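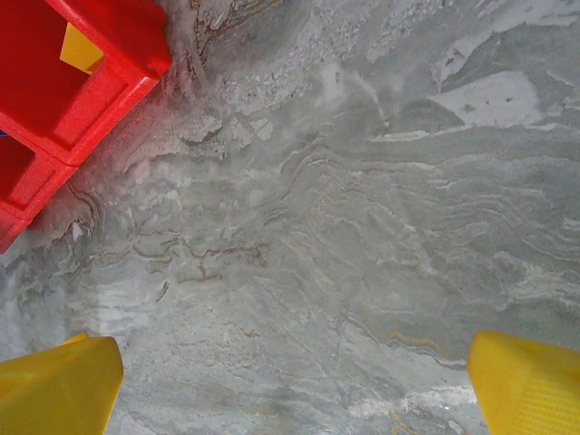
How much roof does a small home solar array need?
Plan on 100 square feet for each 15 square feet you would rather leave open at the edges, then check the local fire setback rule.

Step 1. Read your meter
Write down the reading on the first of the month and again on the last. Subtract. A home using up to 1,000 kWh a month can follow this guide as written. Use November as the low-sun month.

Step 2. Check for shade
Look at the roof in the morning, at noon and in late afternoon. Mark any shaded area on a sketch - vents and chimneys too.

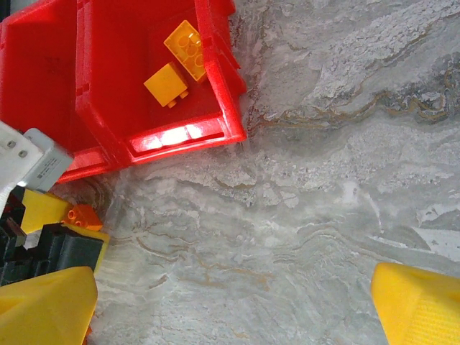 Step 3. Enter the numbers
Open the Fevcombe worksheet and fill in roof pitch, direction and usable area. Leave the Hegyi inverter field at its default.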